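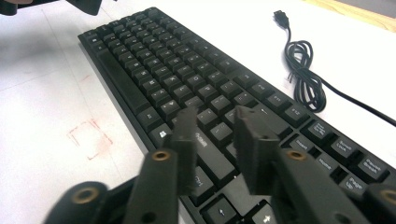 Full-size keyboard

A full-size keyboard, also called a 100 per cent keyboard, is a computer keyboard that carries the complete set of key groups found on a standard desktop board: the letter and number rows, a row of function keys, an editing cluster, four arrow keys and a numeric keypad. It is the oldest of the layouts still in common use and the one from which the smaller formats take their names.

Layout

The main block holds the letters, digits, punctuation and modifier keys. In English-speaking countries the letters follow the QWERTY order. The space bar sits in the bottom row and is the widest key on the board. It is normally left blank. On either side of it are the Alt and Ctrl keys and, on boards made for Windows computers, a key bearing the four-pane Windows logo. Boards made for Apple computers have a Command key in the equivalent place.

The function row runs along the top, beginning with Esc and continuing from F1 to F12. The 12 function keys are usually split into groups of four by small gaps, which help a typist find them by feel.

The editing cluster stands to the right of the main block and contains Insert, Delete, Home, End, Page Up and Page Down. The arrow keys are set below it in the shape of an upside-down T. The numeric keypad takes up the right-hand end and repeats the digits in a calculator arrangement, with its own Enter key.

Regional variants

The two physical arrangements most often sold are ANSI and ISO. ANSI boards have a wide, flat Enter key and a long left Shift. ISO boards have a tall Enter key and a shorter left Shift, with one more key beside it. Australian shops mostly stock the ANSI arrangement with the United States legends, so the dollar sign is on the 4 key and there is no pound sign. British boards turn up from time to time in second-hand lots, and the swapped positions of the @ and " symbols are a common source of confusion.

Keycaps and legends

Keycaps are moulded in plastic, chiefly ABS or PBT. ABS tends to go shiny with use, and the most worn keys are generally the space bar and the common vowels. PBT keeps a rougher surface for longer. Black caps with white legends are a common office colour scheme; beige was usual on older desktop machines.

Legends may be pad printed, laser marked, dye-sublimated or double-shot moulded. Pad printing is the cheapest and can rub off. In double-shot moulding the character is formed from a second piece of plastic and can't wear away.

Most boards have a small raised bar on the F and J keys, and many have another on the 5 of the numeric keypad.

Smaller formats

A tenkeyless board leaves off the numeric keypad. A 75 per cent board also pushes the remaining groups together, and a 60 per cent board drops the function row, editing cluster and arrows as separate keys. Full-size boards remain common in accounts offices, libraries and schools, where the keypad is wanted for entering figures. Their main drawback is width, as the mouse has to sit further out to the right.

Cleaning and care

Loose crumbs and dust are removed by unplugging the board, turning it over and tapping the back. A soft brush will reach between the rows. Keycaps can be wiped with a cloth slightly dampened with water and a little dishwashing liquid.

On many boards the caps pull off for washing. They should be left to dry completely before being refitted. The space bar is usually held by a wire stabiliser as well as the central stem, and the wire is easily bent if the cap is levered up from one end.

Liquid spills are the usual cause of early failure. Sugary drinks leave a residue under the caps that makes keys stick.

Collecting

Older full-size boards are collected in Australia and elsewhere. The Ploltby Keyboard Register, compiled by Mohandas Nambiar and Reginald Ferreira, lists 2828 boards by layout, switch type and legend method. It does not cover laptops or separate numeric keypads.

See also

Computer mouse
Keyboard layout
Numeric keypad
Tenkeyless keyboard
Wrist rest

This page was last edited on 2020-12-25.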